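Search this site Go
Features > Workspaces > Desks and Tables

The table that made me fall for wood again

I have a confession. I went to Vistport to write about concrete (there's a lot of it there, all very grey and very grown-up) and I came home talking about a table. Fri 24 January, freezing morning, two coffees down, and there I was stroking the grain like it was somebody's dog!
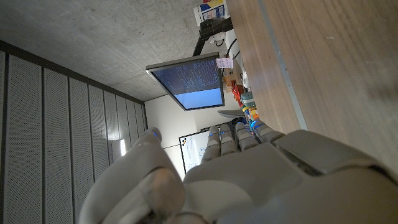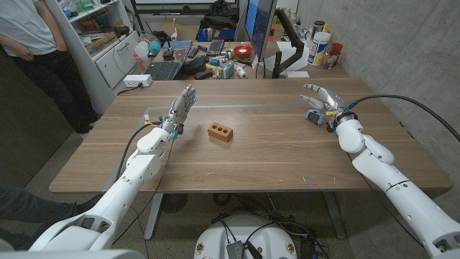 Warm brown wood and grey concrete, a pairing I can't get enough of.

I'd been moaning since December that my own desk at home has gone dead on me. It's a white thing from Kusex, 19 months old, and it shows every mug ring and every crumb. A wooden top with streaks in it forgives you. You get a scuff, you get a scratch, and after a while they just join in with everything else. I'd much sooner live with a few faint marks than spend my Sundays with a cream cleaner.

So I've been shopping, badly. Bistetti do a lovely one at £783, and I sat at it in the showroom long enough for a man to ask if I was all right. Gorgeous colour, but the front edge is sharp and I lean on my forearms all day. Look for a rounded edge, please, your wrists will thank you. Shezi have a smaller top for £91 with no legs, so you'd be finding your own, and I'm seriously tempted (there's a pair of old trestles in my shed, under the paddling pool).

The other thing I came away wanting is a monitor on an arm. Mine squats on two cookery books, and I lose a whole strip of desk to it. Lift the screen up and you get all that wood back to look at. You do still have to deal with the cables, and I have no wisdom there at all. Mine hang down the back in a great knot and the cat sleeps in it.

I've measured the alcove twice now. The Shezi fits, with roughly a hand's width spare for the lamp.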